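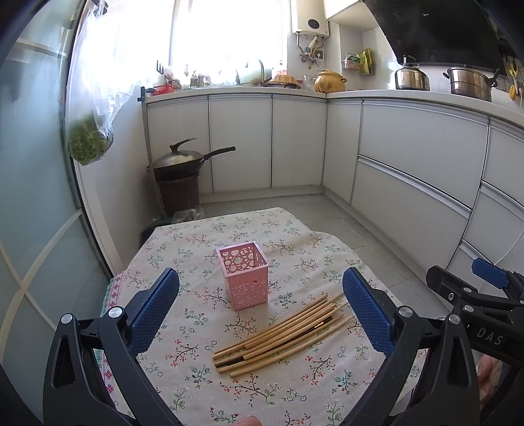
第四讲 小件收纳:餐桌上的散件归拢

一、本讲内容

前三讲讲的是柜内空间:抽屉分区、吊柜取放、台面留空。本讲转到桌面。家里的餐桌除了吃饭,还常常用来择菜、拆快递、做手工,散件容易留在上面。本讲以一只小号塑料篮和一堆细木条为练习材料,讲散件怎样归拢、怎样入篮、篮子放在哪里。

课前请读讲义第二讲中“容器先于物品还是物品先于容器”一节。没有读过的同学,至少把其中的两条结论抄下来:先看东西有多少,再定容器;容器的口要比手大。

二、材料与场地

每组材料如下:
方形小塑料篮一只,敞口,壁上有孔。颜色不限,粉色的那批最多。
细木条一把,长短略有出入,颜色以浅色为主,夹几根深色的。
印花桌布一块,铺在练习桌上。
抹布一块,自备。

练习在厨房里的餐桌上做。桌子不靠台面,四周能走人。台面上原有的东西不要动,那是第五讲的内容。黑色炒锅和下面的深棕色圆桶也留在墙角,第六讲讲锅具时再处理。推拉门一侧不要堆包,进出的人要从那里过。

领材料在课前十分钟,到Plendano教室门口的架子上取。木条按把领,不按根领。用完放回原来的架子,不要带走。

三、几个用语

散件:单个体积小、没有固定位置、需要成组存放的物品。木条、筷子、夹子、皮筋、瓶盖都算。
归拢:把同类散件聚到一处,方向大致一致,还没有进容器。
入篮:归拢后的散件放进容器。
定位:容器放到固定的地方,以后每次都放回那里。

这四个词在作业里请按上面的意思使用。去年的作业里,“归拢”和“入篮”混用的很多,批改时分不清写的是哪一步。

四、关于篮子

1. 形状
方篮和圆篮相比,方篮贴墙、贴角时浪费少,几只并排也能放齐。圆篮拿起来顺手,适合经常在桌上转着用的东西,比如水果。细长的散件用方篮,对角线方向可以多容下一点长度。

2. 孔
壁上有孔的篮子透气,水能流走,洗也方便。缺点是细的东西会从孔里伸出来。孔有大有小的篮子尤其要注意,细木条的头容易插进较大的孔,拿的时候带着整把一起动。遇到这种情况有两种处理:在篮内垫一层纸或薄布;或者让木条竖着放,头朝上,底部落在垫层上。

3. 高度
东西露出篮口的部分,以不超过全长的一半为宜。露得太多,篮子重心高,碰一下就倒。如果手边只有矮篮,可以横放,但横放时两头会搭在篮沿上,下面空着,占的地方比竖放大。长木条配小篮,多半只能竖放或者斜放,这一点练习时自己试。

4. 颜色
颜色对收纳本身没有影响。家里有几只同款篮子的,可以按颜色分用途,例如粉色放手工材料,白色放厨房小件。颜色和用途定了以后写在篮底,隔一阵子不用也记得住。

五、关于木条

细木条常见的问题是弯。薄的木条多少带一点弧度,堆在一起时弯的方向不一样,就会互相撑开,看上去很多,其实没有多少。归拢的时候把弧度转到同一个方向,体积能小下去不少。

深色和浅色混在一起的,要不要分开,看用途。做编织、做模型需要挑颜色的,分开;只用来点火、支苗、搅拌胶水的,不分。课堂练习要求分,目的是练手。

有毛刺的木条挑出来单放,用细砂纸打一下再归入。课上不提供砂纸,挑出来的放在桌布边上,下课前交回。

木条怕潮。厨房里不宜久放,尤其是靠近水槽和地面的位置。家里要长期存的,放到客厅或卧室的柜子里。

六、关于桌布

浅底碎花的桌布看着干净,但找东西不方便。小花和细枝的纹样本身就碎,浅色木条散在上面,边缘不清楚,容易漏掉一两根。收完以后用手掌从桌子一头平推到另一头,比用眼睛看可靠。

带边饰的桌布可以利用边饰做界线。练习时把边饰以内当作操作区,散件不出界,篮子也不出界。熟练以后不用界线也能做到。

塑料面的桌布和棉布桌布处理不同。塑料面的用湿抹布擦,棉布的先抖再洗。抖桌布之前确认上面没有小件。Brarnau教室的桌布都按棉布处理,不要用湿抹布直接擦。

七、操作步骤

1. 把篮子空着放在桌子中间偏后的位置,口朝上。
2. 木条倒在篮子前面,离手近的一侧。不要直接往篮子里倒。
3. 用两手外侧把散开的木条往中间推,推成一堆,方向不论。
4. 从堆里先挑深色的,放在左手边,排成一排。
5. 挑有毛刺的,放到边饰外。
6. 剩下的浅色木条理顺,一头对齐。对齐时把木条竖起来,在桌面上轻轻磕两下。
7. 把弧度转到同一方向。
8. 先放浅色的入篮,再放深色的,深色靠一角。
9. 提起篮子,走2步,放下,看有没有歪倒或掉落。掉了的从第6步重做。
10. 平推桌面,检查遗漏。
11. 篮子放到定好的位置。

第2步常有人省掉。直接倒进篮子,木条横七竖八,后面要全部拿出来重排,时间更长。

八、时间安排

本次课共60分钟。讲解到第六节为止,余下时间练习。每人至少独立做完一遍,两人一组的轮流做,另一人在旁边记录。记录只写三项:从哪一步开始慢下来,返工几次,最后篮子放在哪里。不写评语。

时间不够的,周四下午教室开放,可以再来做。Brophy教室只开放到五点。

九、常见错误

篮子放在桌边。碰到就掉,掉下去木条散一地。厨房地面是灰色地砖的还好找,花砖的更难找。

边理边往篮里放。放进去几根再理几根,最后长短不齐。全部理完再放。

木条压得太紧。竖放时塞得满满的,取一根带出一把。篮子里留出一指宽的空当。

用篮子装不成类的东西。木条旁边塞进橡皮筋、笔、小票,过几天就变成杂物篮。一只篮子一类东西,装不满也不混。

把包装袋留在旁边备用。透明塑料袋团在地上或墙角,容易踩滑,也容易被当作垃圾和别的东西一起扔掉。要留的袋子展平、折好,放进专门的抽屉;不留的当时就扔。

收到一半去收别的。桌上的木条没收完,看到台面乱了又去收台面,两处都没收完。一次收一处。

十、定位的几条原则

常用的放在手够得着的高度,即腰到肩之间。
长抽屉适合放平的、成套的东西,小篮放进长抽屉要在旁边加挡板,否则开关抽屉时会滑。
台面上每多一只篮子,擦台面就多搬一次。能进抽屉的不放台面。
餐桌不是定位的地方。篮子可以在餐桌上用,用完要离开餐桌。
孩子要用的材料放低处,尖的、有毛刺的除外。

定位定下来以后,至少用两个星期再决定要不要改。头几天觉得不顺手,多半是旧习惯还在。

十一、参考用品

下面的编号供自行添置时查对,不要求购买。
方形镂空小篮,Barnley目录第745号,几种颜色。
抽屉挡板,同一目录,可裁短。
家里有大小接近的旧盒子,剪去盖子也能用。

十二、作业

选家里一类细长的散件(筷子、竹签、毛衣针、画笔都可以),按第七节的步骤归拢、入篮、定位。交一页纸,写明以下内容:
所选散件的种类,原来放在哪里。
用的什么容器,为什么选它,横放还是竖放。
哪一步与讲义不同,怎么改的。
一周以后容器是否还在原位。

字数不限,手写或打印均可。成绩满分100分,步骤记录占50分,其余看定位一项的说明是否清楚。下次课上课前交到讲台。

下一讲:台面物品的分组与留空。请提前把自家厨房台面上的东西列一张单子,不用收拾,照原样列。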